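Intro to Manipulation, notes after the Allavia open day
Handout 2
posted Jun 7, 2020, will fix typos later if there's time

These are for everyone, also if you missed the visit. Read before lab. Not polished. Where I wrote (SN) it comes from Shalini Negi's notes, mine were unreadable after the first hour.

Who we talked to
Satish Tyagi, ran the demo, answers almost everything
Melahat Kırmızıgül, grasping and contact
Savita Chaturvedi did the data part, short, she had another group waiting
Kamlesh Sandhu was with us from the department side, send him your travel slips please, not me

What the day was
Open day, several stations. We spent most of it at the shelf and desk station. Task in one sentence: pick a named thing off a cluttered shelf or desk, put it where it was asked for, don't wreck the rest. Sounds like nothing. Most of the course is in there.

Skipped: the tour of the machine shop. Henríquez building was closed to visitors, so no look at the mobile bases either except from across the room.

Terms used at the station
End effector = whatever is on the end of the arm. Gripper, hand, suction cup, a hook if you like.
Parallel gripper: two fingers, close toward each other. One number to control, basically (opening width). Linkages keep the pads facing each other while they close.
Multi-finger hand: lots of joints, lots of numbers. Can do more, harder to make it do anything.
Grasp pose: where the hand is and how it's turned at the moment it closes. Six numbers plus opening.
Pre-grasp: same orientation, backed off along the approach direction. You go there first. Always.
Approach direction: see below, this is the part people got wrong in the worksheet.

Two arms, two kinds of hand
The robot at this station has a gripper on the right and a fingered hand on the left. Someone asked why not the same on both. Satish: "Because I want to compare them on the same shelf on the same morning." Fair enough. Melahat added that for soft stuff she'd take the plain gripper nearly every time. The fingers don't buy you much when the object squashes to fit whatever you close on it.

Hold that thought for the mid-term.

Shelves are worse than tables
On a table you come from the top. Gravity is on your side, the thing sits there, free space above. Standard.
On a shelf:
- there's a board above, so top approach is out unless it's the top board
- back wall right behind the object. overshoot and you push into it
- front lip. fingers low = you hit the lip before you reach anything
- neighbors left and right, often closer than one finger width
- the forearm has to come in too, not only the hand!! everyone forgets the forearm

So you come from the front, a bit from below if there is a desk under the shelf, with the wrist tilted up, then level out. Tilted up is good for the arm and bad for the fingertips. Draw it for yourself, side view, you'll see where the lower finger wants to go.

Worksheet question 4: many of you gave an approach straight down onto the middle board. Think about the board above it.

Soft things
Plush toys are the easy object that isn't. Good: forgiving, you can be off by a lot and still hold it. Bad: no clear outline, depth sensor gets fuzz at the border, and the limbs stick out so "the center of the object" might be in the air between two legs. Melahat's rule: grab the torso, ignore arms and legs. If the torso is wider than the opening, grab a limb, go slow, expect it to swing.

Also contact. With a rigid box the fingers stop and the motor current jumps, easy to detect. Plush: current creeps up. No jump. You need a threshold AND a width check. (SN) they stop closing on whichever comes first, then lift a little and look again.

Clear things
Bottles, cups, clear packets. Depth cameras see through or see garbage. The label is often the only part with usable depth. So you estimate the label, fit an upright cylinder to it, and hope the bottle is upright. Works until somebody lays it down. Crumpled packet: no cylinder to fit, they don't try. They go by the color image only and come down flat from above.

Thin things
Spoon, tape, pens. Problem is not seeing them, problem is the desk. Finger pads have to touch the surface or nearly so. Needs compliance (arm allowed to give a bit). We do compliance in March term, don't worry now.

Holes and gaps
Basket with openings in the sides: collision model treats it as solid or as nothing depending on how you voxelize. Solid is safer. But then you can't reach in from the side... and you shouldn't.

Cables. A tangle is not an object. There is no grasp pose for a tangle. Satish just marks the whole region as keep-out and goes around.

Cameras, short version
Two viewpoints matter.
Far view, up at head height. Whole workspace. Used for: which object, where is it more or less, is anything in the way, where does the other arm sit.
Near view, on the wrist. Moves with the hand. Used for: last stretch of the approach. Fingers are always in the picture at the same place, so you read the object's position relative to the fingers directly, without trusting the arm's own idea of where it is.

Downside of near view: you lose context fast. Get close and the object doesn't fit in the image any more. You may see feet and no head. A network trained on whole objects will get confused, one trained on wrist images wont. Downside of far view: your own arm blocks it right when you need it. So use both, they fail at different moments.

Left/right trap!! The hand can be rolled. "Up" in the wrist image is not up in the room. A shelf edge that is level in the room comes out slanted. Before you reason about anything in a wrist image find a line you know is horizontal. Shelf board is perfect for this. Half the class lost points here last year, don't be that half.

Hand-eye calibration
The transform from wrist camera to gripper. Fixed, if nobody bumps the mount. Check: move the arm, fixed point in the world should stay fixed after you transform it. If it wanders, recalibrate. We do this in lab with the Katus arm, bring the printed checkerboard, flat, NOT folded in your bag.

Data part (Savita, quick)
Demonstrations recorded by a person steering the arms. Each episode = one attempt, start to end, all cameras plus joint angles plus gripper opening. Shelf tasks: 1433 episodes. Desk tasks: 1652. Failures are kept and labeled, she was firm on that.
Objects get moved between episodes. Not only the target, everything. Otherwise the model learns "go to upper right" in place of "go to the bear".
Mess on purpose: things leaning, things half behind other things, things hanging over an edge.
Time per episode about 40 seconds, (SN) has a different number, ask her.

Question from the back: does it need that many? Answer: for one object no, for "any object on this shelf" they still don't know. Saria people apparently work with far fewer and more simulation. Reading for that is in the folder.

Failure list from the demo, useful for the report
- closed too early, pads touched the front of the toy and pushed it back
- picked right, clipped the neighbor on the way out. Exit path matters as much as approach, nobody plans the exit
- placed on the desk fine, but released while still moving, it rolled
- planner gave up, "no path". Satish moved the base back a little and it found one. Base position is part of the problem!

Report, one page, next lab
Choose ONE object from the views below. Say which hand (gripper or fingered), what approach direction, where the pre-grasp goes, what you'd hit first if you were sloppy. Sketch from the side. No code. Use the near view for finger position and the far view for obstacles, and write which one you used for what. If you pick the plush on the middle shelf fine, but then I want the exit path too.

Station views for the report:

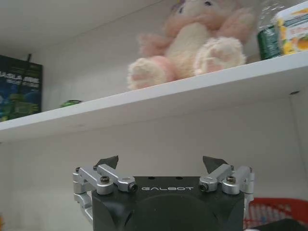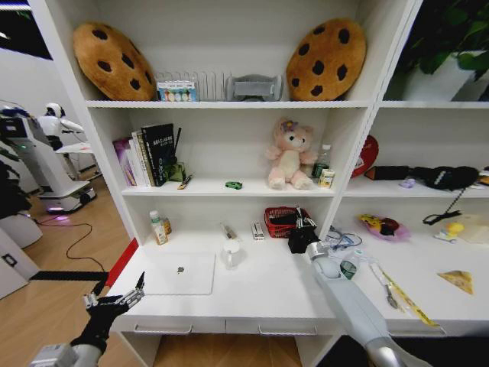 Fig. 1 and 2. Shelf and desk station, near view at the gripper (first) and far view (second). The pink plush and the red basket are in both.

Marking: approach 4, obstacles 4, sketch 2. Late = minus one per day. Satish said he'd answer emails if they are short, go through me first.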